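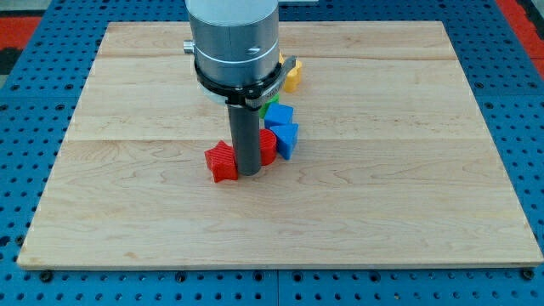
Fendano Parri – puesto de mesa para recoger demostraciones de empuje

El puesto Parri sirve para grabar ejemplos con los que después se entrena una política de manipulación. El operador guía el brazo a distancia y empuja piezas pequeñas con una varilla vertical, hasta que quedan en el orden que pide la instrucción. Cada intento se guarda como un episodio separado, con su texto.

Qué incluye
Brazo con varilla de punta redondeada
Tablero de madera de arce, fijado con pernos a la mesa perforada
Juego de bloques de plástico en rojo, azul, verde y amarillo
Mando de teleoperación
Licencia de Jistico para 2 usuarios

Datos técnicos
Alcance útil: 685 mm
Frecuencia de registro: 200 Hz
Peso del mando: 11 kg con su base

Sobre el software
Jistico graba la posición de la punta, la imagen de la cámara y la frase de la tarea. Los episodios malos se pueden marcar en el momento – también más tarde, desde la lista. No recomendamos borrarlos, muchos clientes los usan para enseñar correcciones.

Recambios
La varilla y los bloques se venden por separado. Para pedir un tablero indique la separación entre agujeros de su mesa.

Entrega
Los pedidos salen del almacén de Tarkstead. Las unidades del próximo lote se envían en marzo.

Ficha actualizada el 21 feb 2023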